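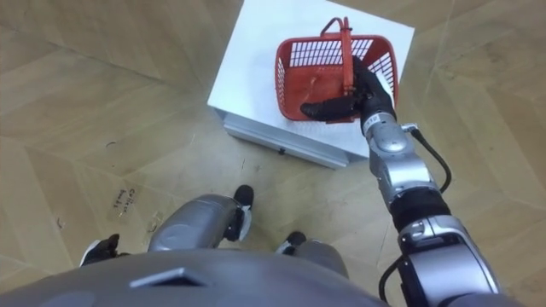 Stondomora, 15th September

## 2. Setting up your first walking day in Plenance

Okay, so you've got the app on your phone and you've made an account. Now for the fun bit! I used Plenance for a long weekend here in Stondomora back in May, and I've come back to write this part of the guide while it's all fresh again.

1. Open **Trips** and tap **New day**. Type the town, then pick it from the list (there's also a Stondomora Lake, a long bus ride away – I booked a lunch there by mistake).
2. Set your start point. I use the train station even if I'm staying somewhere else, as the lockers are there and I usually have a bag to drop.
3. Add your stops. Mine were the old harbor, the covered market and the Dalel gardens, plus a bakery Jolanta Górecki swore by. Hold a stop and drag it to change the order.
4. Tap **Pace** and choose Easy, Normal or Brisk. Go one slower than you think! The hill up to the gardens is steep and I stopped for photos the whole way.
5. Tap **Save offline** while you're still on the hotel Wi-Fi.

**Note:** Opening hours come from the town's own listings and can lag behind. The market closed early on my first visit and the app still showed it as open, so check the sign on the door if you pass it in the morning.

**Caution:** Don't turn on **Auto reroute** if you have a timed ticket. It shuffles your stops whenever you fall behind, and it'll happily move a ferry you've already paid for. Lock the stop first with the little padlock.

### Sharing the day

6. Tap **Share**, then add your travel friends by email. Free accounts can add two people. I had Bijan Nazari and Tzu-hsuan Ko on mine, and they could both add stops (hence two ice cream places on one street).
7. To make someone view-only, tap their name and switch off **Can edit**.

If a shared stop doesn't show up, pull down on the list to refresh. Still missing? Sign out and back in – that fixed it for me on the ferry dock. Evening plans and restaurant bookings are in section 3.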